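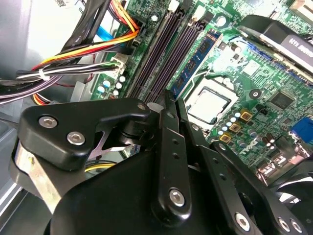 작업노트 8/29/20
병아리콩 크래커, 또 반죽

오늘도 크래커다. 지난번 노트 끝에 "다음엔 무조건 얇게"라고 큼지막하게 써 놨던데, 그걸 써 놓고도 처음 판을 또 두껍게 밀었다. 손이 기억하는 두께가 있는 모양이다. 쿠키 밀던 손이라 자꾸 쿠키 두께에서 멈춘다. 다음에 작업대 쓰는 사람은 내가 서랍에 넣어 둔 얇은 각봉을 반죽 양옆에 대고 밀어 주세요. 얇은 쪽이 끝에 파란 테이프 감은 거예요.

우선 가루 얘기부터. Jaiswal 병아리콩 가루 새 포대를 뜯었는데 지난 포대보다 훨씬 곱다. 손가락 사이에 비벼 보면 거의 전분 같은 느낌이고, 체에 쳐도 남는 게 없다. 냄새는 좀 더 풋내가 난다. 볶지 않은 콩 특유의 그 냄새, 완두 깍지 같은 거. 구우면 날아가긴 하는데 다 날아가지는 않아서 오늘 두 번째 판에는 가루를 마른 팬에 살짝 볶아서 써 봤다. 이게 정말 좋았다! 풋내가 거의 없어지고 땅콩 비슷한 고소한 냄새가 올라오는데, 볶는 동안 작업실 전체가 미숫가루 가게가 됐다. 불은 약하게, 계속 저어 가면서. 전화 받느라 잠깐 놔뒀더니 가장자리가 바로 갈색이 돼서 그 부분은 덜어 냈다.

볶은 가루는 꼭 식혀서 쓸 것. 성질 급하게 따뜻할 때 기름을 넣었더니 기름이 싹 스며들어 버리고 나중에 물이 안 먹었다. 뭉치는 게 아니라 젖은 모래처럼 부슬부슬. 물을 더 넣으면 되겠지 하고 넣었다가 이번엔 질척해졌고, 결국 그 덩어리는 숟가락으로 떠서 납작하게 눌러 구워 먹었다. 점심이 됐으니 손해는 아니다. 양파랑 고추 좀 썰어 넣었으면 더 나았을 텐데.

반죽은 한 번에 900g으로 맞췄다. 볶은 병아리콩 가루가 제일 많고, 거기에 타피오카 전분, 올리브유, 물, 소금, 참깨, 그리고 큐민 씨 조금. 각각의 비율은 앞장에 붙여 둔 표에서 가루 쪽은 그대로 가고 물만 조금 줄였다. 가루가 고와서 물을 더 먹을 줄 알았는데 반대였다. 이 부분은 나도 잘 모르겠다. 포대가 새거라 가루 자체에 습기가 있는 건지, 아니면 내가 저울을 제대로 안 맞춘 건지. 저울은 오늘 영점이 자꾸 흔들려서 그릇 올릴 때마다 다시 눌렀다. 건전지를 바꾸고 나서는 얌전해졌다. 영점 흔들리면 건전지부터 의심해 봅시다. 예비 건전지는 종이호일 상자 뒤에 있어요.

반죽 상태를 어떻게 적어 두면 다른 사람도 알아볼까 한참 생각했는데, 마땅한 말이 없다. 송편 반죽보다 약간 되고, 손에 묻지 않고, 눌렀을 때 가장자리가 갈라질락 말락 한 정도. 가장자리가 쩍쩍 갈라지면 물이 모자란 거고 눌린 자국이 반질반질하면 많은 거다. 글루텐이 없으니까 오래 치대 봤자 달라지는 게 없고, 그냥 가루가 안 보일 때까지만 뭉쳐서 젖은 행주 덮어 두면 된다. 쉬는 시간은 설거지 한 번 하는 동안. 오늘 설거지가 많아서 꽤 오래 쉬었는데 문제는 없었다. 오히려 더 잘 밀렸다.

밀기. 종이호일 사이에 넣고 미는 건 변함없다. 위쪽 호일이 주름지면 그 주름이 그대로 찍혀서 나중에 거기부터 부러지니까, 중간에 한 번 뒤집고 호일을 떼었다 다시 붙여 주는 게 낫다. 귀찮아서 안 하다가 오늘 해 보고는 왜 여태 안 했나 싶었다. 표면이 정말 매끈하다. 자르는 건 피자칼로 했고 자는 안 댔다. 삐뚤빼뚤한 게 좀 귀엽기도 하고, Grastirby 쪽에서도 너무 공장 것처럼 안 보였으면 좋겠다고 했으니까 이 정도면 되지 않을까. 포크 구멍은 촘촘하게! 성글게 찍은 줄은 역시 부풀어서 베개가 됐다. 베개 크래커는 맛은 있는데 딥을 뜨면 바로 부서진다.

굽기 얘기를 제대로 적어야 한다. Vonex 오븐은 여전히 왼쪽 안쪽이 세다. 판을 돌리지 않으면 그쪽 줄만 먼저 진해지고 오른쪽 앞은 허옇게 남는다. 오늘은 2판씩 넣고 총 16분 구웠다. 중간에 위아래를 바꾸고 앞뒤도 돌렸는데, 문 여는 동안 열이 빠지는 게 느껴져서 조마조마했다(이 오븐은 한번 식으면 다시 올라오는 데 한참 걸린다). 그래도 색은 여태 중에 제일 고르게 나왔다. 끄고 나서 문을 살짝 열어 나무 숟가락을 끼워 두고 그대로 식혔더니 가운데까지 바삭해졌다. 지난번에 눅눅했던 건 굽는 시간이 모자란 게 아니라 꺼내자마자 겹쳐 놓은 탓이 컸던 것 같다. 식힘망이 부족하면 판째로 두는 게 낫다.

다 식힌 뒤에 무게를 쟀더니 835g. 응? 900g 반죽에서 이렇게 조금밖에 안 줄었다고? 물이 저것보다는 더 날아가야 할 것 같은데 싶어서 다시 쟀더니 또 835g이었다. 그러고 나서야 밑에 깔린 호일이랑 얇은 쟁반까지 같이 올린 걸 봤다. 쟁반 무게를 재 두지 않은 데다 그 사이에 몇 조각 집어 먹어서, 이 숫자는 그냥 쓸모없는 숫자로 남겨 둔다. 지우지는 않겠다. 나중에 누가 표에 옮겨 적을까 봐 옆에 빨간 펜으로 별표 해 놨다. 제대로 된 수율은 다음번에. 쟁반 먼저 재기, 쟁반 먼저 재기.

맛. 그냥 먹었을 때 첫맛은 참깨, 그다음이 콩, 끝에 큐민이 아주 살짝. 소금은 반죽에 넣은 것만으로는 심심하고 위에 굵은 소금을 뿌린 판이 확실히 좋았다. 그런데 굵은 소금이 잘 안 붙는다. 물을 바르면 붙긴 하는데 표면이 얼룩덜룩해지고, 기름을 바르면 예쁜데 식고 나서 손에 묻어난다. 기름 바르고 소금 뿌린 다음에 호일 덮고 밀대로 한 번 더 가볍게 굴려 준 게 제일 나았다. 이건 내일의 나도 기억해 주길. 큐민은 호불호가 있을 것 같다. 나는 두 배로 넣고 싶은데 Grastirby에 보낼 건 지금 양이 한계일 듯. 거기 진열대가 레몬케이크 옆자리라서 향이 너무 세면 눈치가 보인다.

로즈마리 넣은 작은 덩어리도 하나 했다. 생로즈마리를 다져 넣었더니 굽고 나서 바늘처럼 입안을 찌른다. 말린 걸 갈아서 쓰면 괜찮을지도. 향은 근사했는데 아깝다. 파프리카 가루는 색만 내고 맛은 거의 없어졌고, 진한 색 때문에 얼마나 구워졌는지 알아보기가 어려워서 당분간 안 할 생각이다. 마늘 가루는 하고 싶었으나 통이 비어 있었다. 빈 통을 선반에 다시 올려놓지 맙시다. (내가 그랬을 수도 있다. 아마 내가 그랬을 것이다.)

Dosent 얘기도 잠깐. 우리 간식 상자에 들어갈 짠맛 품목으로 이 크래커를 넣을지 말지 정해야 하는데, 나는 넣는 쪽이다. 달달한 게 너무 많다. 그래놀라 바도 달고 대추볼도 달고 코코넛칩도 달고, 상자를 열어서 쭉 먹다 보면 김치 생각이 난다. 크래커가 하나 끼면 숨통이 트일 것 같다. 다만 깨지는 문제가 있다. 봉지에 넣고 가방에서 하루 굴렸더니 반은 조각이 됐다. 두께를 살짝 올리면 덜 깨지겠지만 그러면 또 딱딱해지고. 종이컵 같은 통에 세워서 담는 걸 해 보고 싶은데 그러려면 모양을 더 작게 잘라야 한다. 아니면 차라리 처음부터 부순 모양으로 내면 어떨까, 판째 구워서 손으로 뚝뚝 부러뜨린 거. 이건 자르는 수고도 줄고 가장자리 못생긴 부분도 안 버린다. 점점 이쪽으로 마음이 기운다.

보관은 지금 세 가지로 나눠 놨다. 유리병에 그냥 담은 것, 유리병에 제습제 넣은 것, 지퍼백에 공기 빼고 담은 것. 선반 맨 아래 칸이고 뚜껑에 종이 붙여 놨으니 제발 드시지 마세요. 먹어도 되는 건 작업대 위 법랑 그릇에 있는 부스러기예요. 그건 마음껏. 수프에 뿌리면 맛있고 요거트에는 별로였다. 요거트에 왜 뿌렸냐고 물으면 할 말은 없다. 토마토 썰어서 올리브유랑 섞고 위에 한 줌 얹은 건 진짜 맛있었다. 오늘 작업실에 온 토마토가 좋기도 했고.

아, 그리고 기름. 올리브유를 포도씨유로 바꾼 조각들을 구석에 조금 구웠는데 식감은 더 가볍고 맛은 심심하다. 반반 섞어 보면 어떨지 모르겠다. 올리브유만 쓴 쪽은 다음 날이 되면 향이 좀 무거워지는 느낌이 있었는데 지난번 기준이고, 오늘 건 내일 먹어 봐야 안다. 기름 산패 쪽은 진지하게 봐야 할 것 같다. January에 만든 들깨 크래커가 어떻게 됐는지 다들 기억하실 테니까. 그 냄새가 찬장에서 빠지는 데 얼마나 걸렸는지!

다음에 할 것들, 생각나는 대로.
쟁반 무게부터 재고 시작.
볶은 가루랑 안 볶은 가루 섞어서 한 판. 전부 볶으려니 팔이 아프다. 오븐에서 볶는 방법도 찾아보기.
물 더 줄여 보기. 갈라질 때까지 줄여 봐야 어디가 끝인지 알 것 같다.
판째 구워서 부러뜨리는 모양.
말린 로즈마리 갈아서.
Vonex 왼쪽 안쪽에 벽돌이라도 넣어 볼까? 열을 좀 잡아 준다는 글을 어디서 읽었는데 출처를 안 적어 놨다.
마늘 가루 사기. 참깨도 얼마 안 남음. 종이호일은 넓은 걸로.

덧붙임: 밤에 돌아와서 법랑 그릇에 남은 걸 먹어 봤는데 낮보다 큐민 향이 더 올라왔다. 바삭한 건 그대로. 뚜껑도 안 덮고 나갔는데 이 정도면 기대해 봐도 되겠다. 그릇은 비웠고 씻어서 엎어 놨습니다.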